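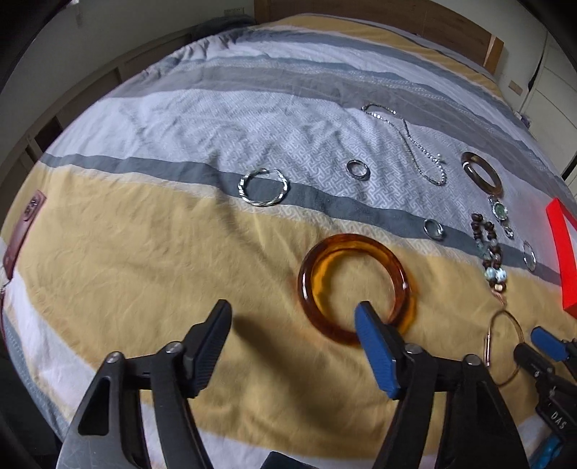

Jewellery laid out on a striped duvet.

Opening the drawers: how a regional museum relabelled its lacework and ledgers

6/1/18
By the Collections Desk
31 shares | 4 comments

The Vilela museum holds 1,392 objects connected with women's paid work in the town, most of them acquired before the present building opened. Until last winter the catalogue recorded them under the name of the donor, who was in most cases a husband, a son or an employer. The maker's name, where known, sat in a free-text field that the search page did not read.

The Cestano project was set up to correct this. Its scope was narrow: move the maker's name into an indexed field, record the source for it, and reprint the gallery labels. No object was to be redated unless new paper evidence came to light during the work.

Sources were ranked in six grades. A signed wage book is grade one. A name stitched or inked on the object is grade two, as such marks may be those of an owner. Family recollection is grade five, and grade six is used for names taken from older labels with nothing behind them. The grade is now printed in small type at the foot of each label, with a key by the gallery door.

The wage books of the Sultska glove works proved the most useful single source. They give the worker's full name, the piece number and the rate, and the piece numbers match the paper tags still tied to 80 pairs of gloves in the store. Married women appear under two surnames in the later volumes. Both have been kept, and a search on either will find the record.

Records were edited in Fuvotar, the database the museum already used. It allows one maker per object by default. Gloves were often cut by one woman and sewn by another, so a linked table had to be added, and the public search page was slow for most of the spring while the index was rebuilt.

The display that goes with the new labels fills two rooms on the first floor. The first covers outwork, meaning piecework done at home, and the second covers the factory floor. Cases are lit at a low level to protect dyed leather, and large-print label sheets are available at the desk. The display runs to the end of June.

Comments (4)

glovebox72
My grandmother is in the second volume under her maiden name. Never knew she was a cutter.

R. in the hills
Is the grade key on the website as well? Could not find it.

Collections Desk
It is on the search help page, under "Sources".

tidewrack
Small type is very small.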